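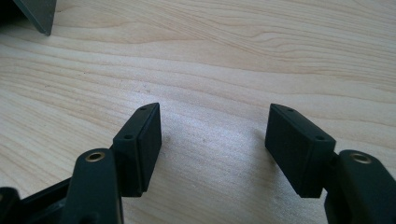 How often must the finger pads of the hand-held gripper be checked?
Before every recording session, and again each time the tool was put down for longer than a lunch break.

Last updated: July

4. Checks and good practice before recording

This section is for all operators who use the Trullier hand-held gripper at the Zaltcombe site. Please read it completely before your first session. The rules for the charging station and for storage are in section 7.

4.1 Preparing the table

1. Clear the work surface. Only the objects on the task sheet may stay within reach of the gripper.
2. Wipe the surface with a dry cloth. Do not use spray cleaner less than 2 hours before a session.
3. Look at the light. Direct sun on a pale table can make one part of the picture too bright. Close the blind halfway or turn the table.
4. Small marks in the table surface are allowed. Do not cover them with tape, as the tape is more visible to the camera than the mark.

4.2 Checking the fingers

1. Open the gripper fully and hold it over the table with the camera looking down.
2. Confirm on the preview screen that you can see both finger pads and the gap between them.
3. Compare the left side with the right side. The pads must be the same type and must stand at a similar angle. If one pad is turned more than the other, go to 4.4.
4. Move each pad gently with one finger. It should turn a little on its joint and must not feel loose.
5. Look at the threaded inserts in the finger arms. The metal ring must sit straight in the plastic. An insert which stands up higher than before is a reason to stop.
6. Close and open the gripper slowly, 70 percent of the full travel is enough. Listen for clicking.
7. Write your initials in the check list.

NOTE: The small round holes in the top face of the pads must stay free. Do not fill them with glue or putty.

CAUTION: Keep your other hand away from the gap when you close the gripper. The spring is stronger than it looks and can pinch the skin.

4.3 During the session

1. Start every recording with the gripper open and nothing held. Wait until the preview is steady, then begin the task.
2. Keep the pads a short distance above the table between two tasks. Do not drag them over the surface. Dragging wears the lower edge of the pad and leaves black marks.
3. Do not press down to reach a flat object. Change the angle of your wrist instead.
4. If an object falls, finish the recording, mark it as failed on the sheet and start a new one. Failed recordings are not to be deleted by the operator.
5. Remove personal things from the table, also at the corners. Letters and badges with names are not permitted in any recording.

4.4 When a check is not passed

Put the red tag on the tool and place it on the shelf in room 204. Do not repair it yourself, even if it is only one screw. Inform Bernd Ehlers, who keeps the spare pads and the Nunirard test block. Pads are always changed as a pair. After the change, the full check in 4.2 must be done again from step 1.

Questions about the text of these rules go to Lewis Ritchie. Corrections which reach him before Thursday are normally included in the next printed copy.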